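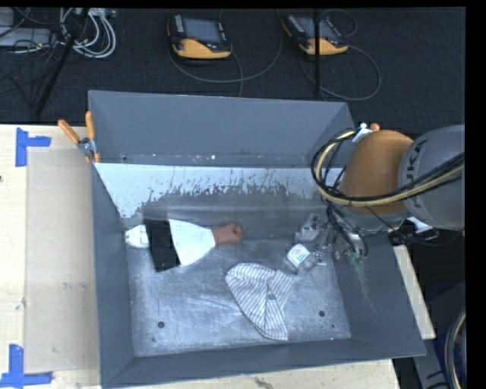
The Hundanis bin on our work table, with the KUKA arm reaching in from the right.

Hundanis Picking Bin, large, gray
Reviewed by Giuliana Villca
Saturday, September 1, 2018

We bought this bin in June to collect grasping examples for a learning system. The arm makes a pick, the fixed camera records it, and the result goes into the training set along with the gripper pose. The bin is the one part of the setup that everything else touches, so I think it deserves a proper review.

It is an open-topped bin with sloped sides and thin rims, sold for exactly this kind of work. Ours has a metallic floor. Hundanis also lists a version with a matte floor, which we have not tried.

Sloped sides

These are the best thing about it. Our previous bin, from Verbeke, had straight walls, and small items ended up standing against them where the gripper could not get an approach. With the Hundanis most things slide back toward the floor. Jozef Mertens went through our first 1000 attempts in each bin and marked the ones where the planner found no reachable grasp near a wall. The Verbeke had 7 times as many.

The floor

Less good. It picks up scratches quickly and it reflects. Under our lights there are bright patches that move when the arm moves, and the depth readings are poor in those places. Clear plastic is the worst case. A small clear container on a shiny floor gives almost nothing to work with, and we had to label a lot of those by hand.

In the end we kept the floor as it is. Sunita Shukla argued that a system trained only on a clean matte surface would fail in the first real warehouse tote it saw, and her test at Cullport backed that up. If your camera is weaker than ours, buy the matte one.

The back wall has lost part of its finish too, and there are worn patches with gray showing through. It does not affect the picking.

Mounting

There is no mounting hardware in the box. We use a spring clamp on the rim, and blue tape on the table to mark corners. It is cheap and it works, but check the position at the start of every session. We once recorded 687 attempts with the bin shifted and had to throw them all out. A pair of slots in the rim would have fixed this, and I have written to Hundanis to say so.

What we put in it

Whatever is in the drawer. A wide putty knife is a good test, with a flat blade that gives suction a chance and a handle that suits fingers. Cloth is harder. A crumpled cloth lies differently after every attempt, so it produces varied examples, but success is difficult to score automatically. Teun Timmermans scores those from the recordings.

Numbers

With this bin we have logged over 1208 usable attempts on mixed items - slower than I had planned, mostly because of the labeling. Resetting is quick. Two people can lift the bin, tip it and put it back on the tape.

Verdict

Good shape, poor finish, no mounting. I would buy it again at the same price, and our second station at Graswood will get the matte version.

Four out of five.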